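Deltis opens up its shoe-lacing cell at Irley, and how we keep it running
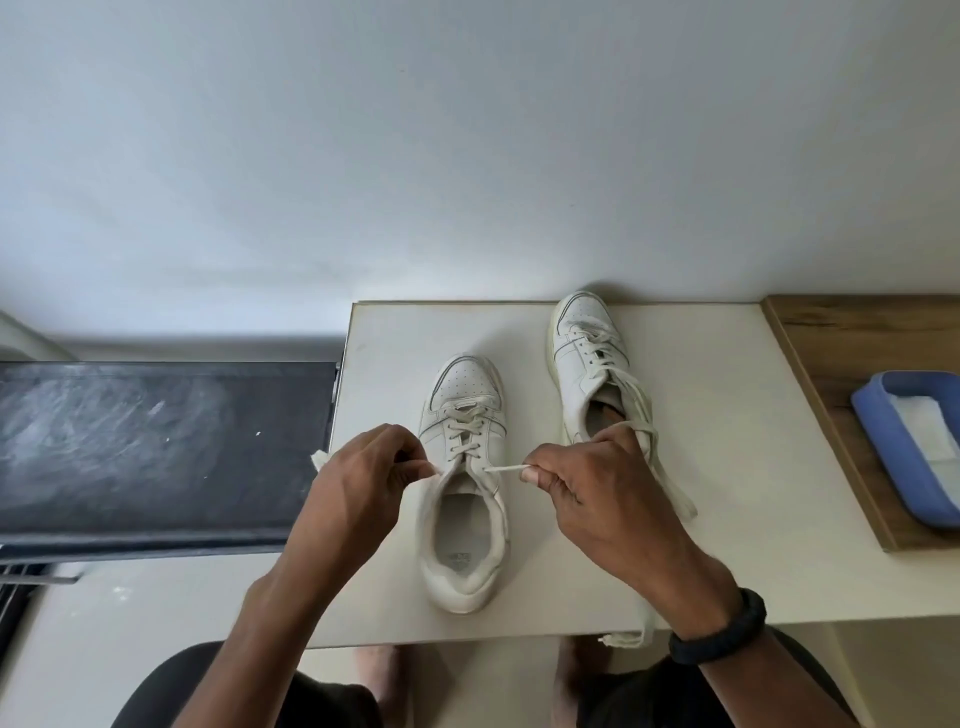

White sneakers on the bench, with a lace end in each hand.

November – I look after the lacing cell at our Irley workshop, and people keep asking me what that involves. So we're putting our setup notes out for anyone to use!

Most of my day is grippers. The finger pads get swapped every 200 pairs, and I re-zero both wrists on Monday before the first run (coffee first, then zeroing). If the left arm starts dropping lace tips, check the pad screws before you touch the software. I lost a whole afternoon to that once.

We lace by hand too. It's how I get a feel for the pull before I change the tension setting, which sits at 11 for flat laces and 4 for thin round ones.

The Dadham site gets the same cell next, with the Fitzgerald cable guides we fitted after our old ones kept rubbing through.

The notes are free from the Deltis front desk at Irley – ask for sheet 329.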